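The great key chain clear-out

Posted 2003-07-08

I have finally sorted out the key situation, and I am so pleased with myself that I'm going to tell you all of it.

It started back in April when we got home from the lake at Bradby and I couldn't find the shed key. It was in the bowl by the door, of course, under every other key we have ever owned (plus a dead battery and a button). I tipped the whole lot out on the kitchen table and it made the most wonderful racket! Old bike locks, suitcase keys, a key to a flat on Després Street that I moved out of years ago. Why did I still have that? I've no idea, but I felt a bit sad putting it in the metal recycling.

So the rule now is that every key gets its own chain or ring, and every chain gets a coloured tag. I know you can buy the plastic ones with the little paper window, and I've had those, and the paper always falls out. Colour is so much better. You can find the right one from across the room, and you don't need your glasses on.

My favourite find was at Kisley, the hardware store near the old post office. They keep a drawer of odds and ends behind the counter and if you ask nicely they'll let you have a rummage. I came away with 2 lengths of fine chain and a bag of split rings for less than the price of a sandwich. The chain is lovely stuff. It's thin enough to lie flat in a pocket and it doesn't chew up the lining the way the chunky kind does.

A few things I learned along the way. Split rings are murder on your fingernails, so open them with a butter knife. Don't put the tag right up against the key or it will get in the way of the lock — give it a bit of chain to dangle from. And write down which colour is which before you start, on a real piece of paper, and tape it inside the cupboard door. I got halfway through and had to try the grey one in every lock in the house!

I also got a set of tags from Prillum, the mail-order people. Theirs come in a catalogue with 913 on the front in huge print (the issue number, I think?) and I spent a whole evening choosing. The colours are a bit softer than they look on the page but I like them even more for it. The postage was quick too.

Now there are hooks by the back door, a tidy row, and the bowl has gone back to being a fruit bowl. I keep walking past just to look at it.

Next up is the bit I've been looking forward to most, which is picking the colours for the spares. Teal on a silver chain is the front-runner so far, and I'm very tempted to do the neighbours' spare the same way. 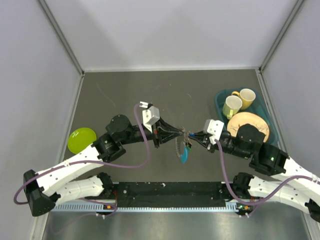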